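Setting up the Ostari finger kit for small parts on a soft surface

Posted Sunday, May 4, 2025, by Esben Lund

The Ostari kit consists of two curved fingers with ribbed inner faces, a wrist camera bracket, four screws and a short calibration file. Zirnonell sells it for parallel grippers with a stroke of 90 mm or more. These notes cover fitting, zeroing and a first pick of a ring magnet from green cloth. Allow 49 minutes if the gripper is already on the arm.

Fitting the fingers

Power down the gripper and remove the stock fingers. Seat each new finger fully on its dowel before putting in the screws. The ribs must face inwards. Tighten the screws alternately, a quarter turn at a time. The printed guide tells you to tighten one side completely first, but on our unit this left one tip higher than the other.

Clip the camera bracket to the wrist and run the cable along the outside of the arm. Leave enough slack for a full turn of the last joint.

Zeroing

Close the gripper at the lowest force setting and save that position as zero. Open it fully and check the wrist view. Both tips should be in view at the same height, with clear cloth between them. 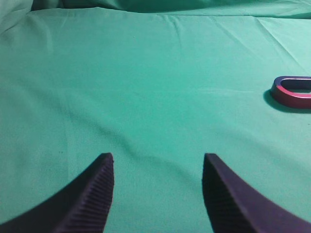 Repeat the close and open cycle 30 times and read the zero again. If it has moved, the screws need another pass. Do not correct it in software, as the offset will come back under load.

Setting the height

Cloth gives slightly under pressure, so a height taken from the bare table will be wrong. Lower the closed tips until the force reading first changes, then raise them by 1 mm. Save this as the floor height. Take it again whenever the cloth is moved or pulled flat.

First pick

Lay the magnet flat, with its long axis across the fixed camera's view. Approach from directly above with the gripper open. Turn the wrist so that the fingers close across the narrow width of the loop. Closing on the rounded ends needs a wider opening and gives less contact with the ribs.

Start at a force setting of 36 and go up in small steps. Lift slowly for the first few centimetres, hold, and lower to the same height. Keep steel tools off the cloth.

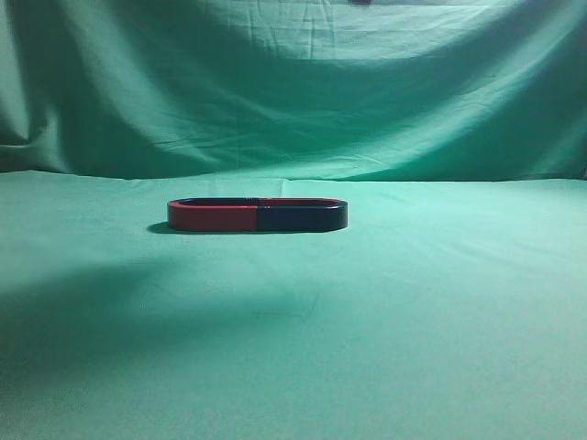
Bent Laxdal: Does the floor height hold with the older firmware? On ours the force reading lags, and the tips press well into the cloth before it changes.

Esben Lund: Halve the approach speed for that step. The December firmware reads faster, but you will have to save the zero again after installing it.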